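Claims recon notebook — Bundau ch. 11, March, 7:40 am

Picked up from Gráinne's notes. Proof of claim register is at 167 as of last night's pull. 136 match to the debtor's schedules by name and amount. Rest is the usual mess — dupes, wrong entity, two filed against Diltard that belong to Bundau.

Barros claim still bugging me. Filed as secured, but the UCC-1 names the debtor by its old trade name. Ran the search under the correct legal name with standard search logic, no hit. If that holds, the lien is seriously misleading under 9-506 and we treat as unsecured. Need certifed copy of the filing before anyone drafts an objection.

Homidside: three invoices claimed as 503(b)(9). Delivery dates, not invoice dates. Pulled bills of lading, one is outside the 20 days. Fionnuala wants the split on a separate tab.
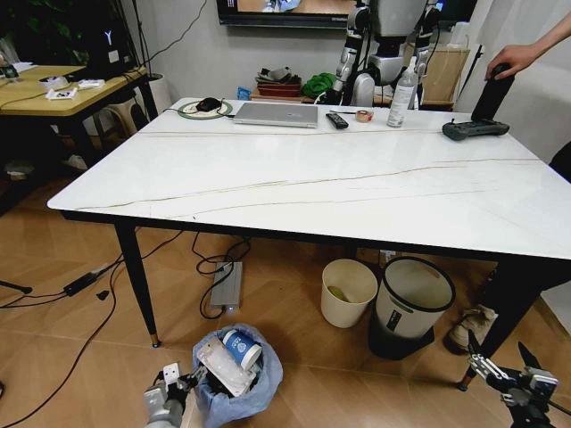

Do we have to object to the duplicates one at a time?
Omnibus objection covers them, up to 100 per motion under 3007(e), alphabetical list with cross refs. Notice is 30 days before the hearing.

Preference side — about 15 transfers over the threshold in the 90 day window. Havent run new value yet. Ordinary course will eat some of it, need the two year payment history from AP first.

To do
- re-pull register after 4 pm
- Barros certified copy (Gráinne)
- fix formula in col H, it drops the cents
- ask Fionnuala re Diltard bar date, order and notice dont agree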